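Test Technician, Pressure Transmitters and Level Sensors
Femon Instruments, Eselton plant
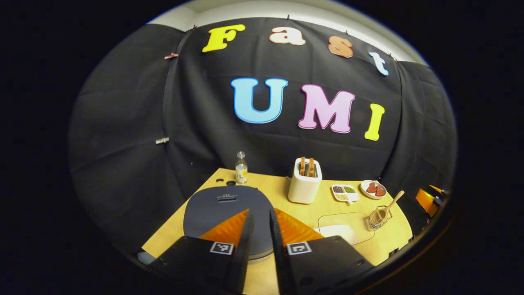
Femon builds pressure transmitters, float level switches and signal conditioners for water treatment and food processing plants. The opening is on the final test line and is full time, first shift, starting at 6 a.m. The position reports to the calibration lab supervisor.

Duties
Calibrate transmitters at zero, midpoint and full scale against a deadweight tester, and enter the results in the test record.
Carry out insulation resistance and loop checks on 4-20 mA outputs.
Trace faults to board level on rejected units. Solder repairs go to the rework bench.
Run temperature cycling on sample lots from the Pluvby series, 50 units per lot.
Keep reference gauges within their calibration dates and send them out when due.

Requirements
Two-year degree in electronics or instrumentation, or equivalent shop experience.
Working knowledge of multimeters, loop calibrators and bench power supplies.
Able to read wiring diagrams and terminal drawings.
Able to lift 50 lb. Safety shoes are required on the floor.
Experience with Vlček test benches is useful. Training on them is given during the first 6 weeks.

Pay and terms
Base pay is $2,625 every two weeks. Second shift cover is paid at a higher rate. There is a yearly tool allowance of $200, payable after the probation period. Health and dental coverage begin on the first day of the month after hire.

To apply, send a resume and a copy of any calibration or soldering certificates to the personnel office at the Eselton plant. Put "Test Technician" in the subject line. Applications close at the end of February. A short bench test is part of the interview.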